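Anisa Purba
4 February 2022

1/ I am cleaning an old Dell tower this month and I will write my notes in this thread, for the people who asked me. It was an office computer before. I paid 30 dollars for it, with no hard drive and no promise that it starts.

2/ First advice: lay the tower on its side and leave it so until the end. I have once worked on a standing one and all the small screws went under the motherboard. My neighbour had to help me shake it like a moneybox.

3/ The processor is out. I wiped the old paste from it with alcohol and put it in a little plastic box with a lid. Please do not touch inside the socket, not even with a soft brush. The pins there bend if you only look at them in a wrong way. 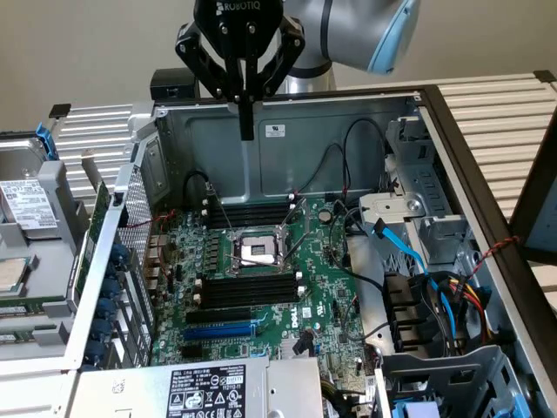 4/ For the memory slots I use only air. They are in two rows on this board, one on each side of the socket, so I do one row completely and then the other. The white clips should open with a light push. If one is stiff, do not force it, the plastic is old.

5/ Cables: I left the two blue SATA ones plugged in at the board. The colour makes them easy to follow. The power bundle near the drive cage is more annoying, and I will tie it when I know which drives I keep.

6/ The coin battery I will change for sure. It is a cheap part, every supermarket has it, and a computer which forgets the date each morning makes me crazy.

7/ Somebody asked which paste. I have a tube of Kirnance from my last build, still good. A drop like a grain of rice is enough for my taste.

8/ Still to find: memory, and a quiet fan. If anyone near Stedberg has 4 matching sticks in a drawer, write me please, I can pay or trade with homemade jam.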